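The Vullemine Mysteries is coming back for a third series, and I've been grinning at my laptop ever since I heard. If you've been reading my TV column for a while you'll know I have been a bit of a bore about this show (my sister has banned it as a dinner topic), so please forgive the exclamation marks. There will be a few!

The new run is eight episodes, it starts in September, and the first two go out back to back at nine in the evening. After that it's one a week, the old-fashioned way, with a whole seven days to argue about who did it. I love that. I never could enjoy a whodunit in one gulp.

For anyone who missed the first two series, the setup goes like this. It's 1932, and Hofstetter is a retired police pathologist who has moved to the lakeside town of Vullemine to write her memoirs and be left alone. She gets about a page and a half written before somebody turns up dead in the boathouse. Her only help is Boklow, the night porter at the grand hotel, who has a bad knee and a shady past, and who knows everybody's business on both sides of the lake. They bicker, they drink terrible coffee, and between them they clear up what the local police can't.

Series two left us with that cliffhanger on the funicular, and I'm happy to report that the new one picks up the very next morning. Hofstetter is alive (you knew that) but she has lost her notebook, and whoever picked it up has started mailing her own pages back to her, one at a time, with corrections. Isn't that deliciously creepy? It runs underneath all eight stories, and the answer comes in the finale.
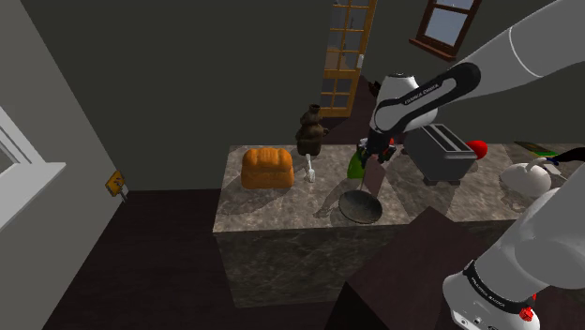

The cases themselves sound like a treat. There's a poisoning at a chess tournament, a tenor who drops dead in the middle of a rehearsal, and a two-parter set on a snowed-in night train with 32 passengers and, naturally, one too many tickets. There is also a trip back to the mountain village where Hofstetter grew up, which fans have been begging for since the first Christmas special. We've heard so much about her father's pharmacy over the years that I feel as if I've bought cough drops there.

Nazanin Khosravi is back as head writer, and I got to talk to her on the phone for half an hour last week. She was lovely, and she was also a vault. I tried three different ways to get the name of the notebook thief out of her and came away with nothing at all. What she did tell me is that she wrote the finale first, before any of the other scripts, and then worked backward.

"I wanted people to be able to go back to episode one and get annoyed with themselves," she said. "It's all in there. You get the whole thing in the first ten minutes if you're watching the right person."

So I'll be watching everybody. She also told me that Boklow gets an episode more or less to himself this time, the fourth one, when his brother checks into the hotel under another name. I've wanted a Boklow episode for years! He's the heart of the thing, if you ask me, and he always gets stuck holding the flashlight while Hofstetter does the clever part.

The other big news is the director. Leopold Brunner is taking over for the whole series, after doing just the one episode last time (the masked ball, the best hour of the lot, and I'll fight anyone who says otherwise). Khosravi says he is fussy about light and fussier about hats. The costume department pulled together 457 outfits for the new episodes, with 172 of them for the opera story alone, and he apparently looked over every last one. I did wonder about the ball gowns in series one, a couple of which looked pretty modern to me, so I'm glad somebody is checking.

I'm a little less sure about one change. The title music has been redone, and the wheezy accordion has made way for a string quartet. I've heard a short clip of it and it's perfectly nice, but I'll miss my accordion. My dog used to get up and leave the room when it started, and now how will he know?

There's a new regular in the cast of characters too, a young reporter named Holtik, who arrives from the city in the opening episode and makes a nuisance of herself right away. Khosravi described her as "Hofstetter at twenty-three, with worse manners." I can be grumpy about new sidekicks in shows I already like, but the two scenes I've read between her and Hofstetter were very funny, and one of them has a rowboat in it.
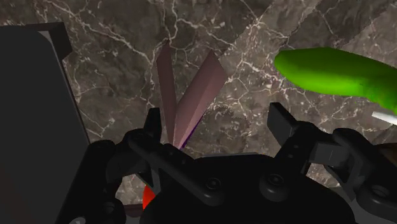

A computer-rendered view with veined brown marble in the background.

If you'd like to see it early, there's going to be a preview of the first two episodes in the old theater downtown, on the big screen, with Khosravi taking questions afterward. The place holds up to 4000 people with the balcony open, and I still wouldn't hang around, seeing how fast the last preview filled up. Doors open at six. Costumes are welcome, and there's a prize for the best hat, which I intend to win with my grandmother's green felt one.

Both earlier series are being rerun over the summer, two episodes a night, so you've got time to catch up. If you only have room for a few, make it the boathouse, the masked ball and the funicular, in that order. Skip the one with the beekeeper. I'll be writing up each new episode the morning after it airs, with spoilers at the bottom of the page, and you're welcome to send me your theories about the notebook before then. Mine is the hotel pianist.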